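Print this page | E-mail this page

Housekeeping gallery – bins, bags and the big December clear-out

12/20/21
By the Hokside office

Quick one before the break. Notes on the clear-out and the new bin setup are below, more or less in order. Captions are short, sorry, the van is coming at two and half the labels still need doing. More to go up when someone finds the other memory card.

For anyone who was out: all the old under-desk baskets are going and every room at Hokside gets one of the green ones. Same at Kragh, only later. One bin per table group, one bag in it, spare bag folded flat underneath so the next person isn't hunting round the supply closet. That's the whole system. It worked fine at Grerholm all fall and they have more rooms than us.

Count from the closet, done Friday – 87 bins in, 5 sent back with split rims, 1,236 bags on the shelf. Should see us to spring if people stop using them for coat storage.

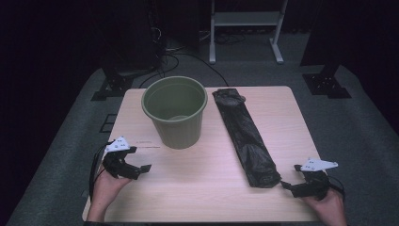
Hokside Facilities & Housekeeping – Ground Floor Team

Green bin, black bag, before lining. Bag still folded in its long strip, bin empty. Light wood tabletop, dark gray carpet. We do the lining up on a table now, saves your back when you have a whole corridor to get thru.

How to line it, since three people asked. Shake the bag open all the way first, don't try to feed it in folded. Push the bottom down to the floor of the bin with your fist. Then turn the top over the rim, a hand's width at least. The rolled rim on these holds the bag pretty well, the old square baskets never did and you'd find the whole thing collapsed inside by lunch.

If there is too much bag left over, knot the slack at one side, outside the rim. No tape please. Tape leaves gunk and then the bin has to be scrubbed.

Bags – use the black ones for general trash only. Paper goes in the Ciltska boxes by the copier, same as before. The clear bags are for the kitchen and there are not many left, so leave those where they are. Reorder is in, about 20 rolls, expected after New Years.

Washing. Bins get a rinse the last Monday of the month, warm water and a drop of dish soap, upside down on the rack overnight. Don't stack them damp or you will need two people to pull them apart again. Ask me how I know.

Old baskets are in the loading bay till Thursday. Take one home if you want one, fine for toys or firewood or whatever. Anything left goes on the van with the broken chairs.

Still to do: second floor, the two small meeting rooms, and the corrider by the back stairs. Lids for the kitchen bins have not come. Please dont move bins between rooms in the meantime, the room numbers are on the bottom and we do check.

Kragh rooms start first week back. Leave the floor by your desk clear before you go, bags and boots too, and put any basket you want kept on top of the desk with a note on it. No note and it goes.

Contact Hokside Facilities | Copyright Hokside 2021 | Back to top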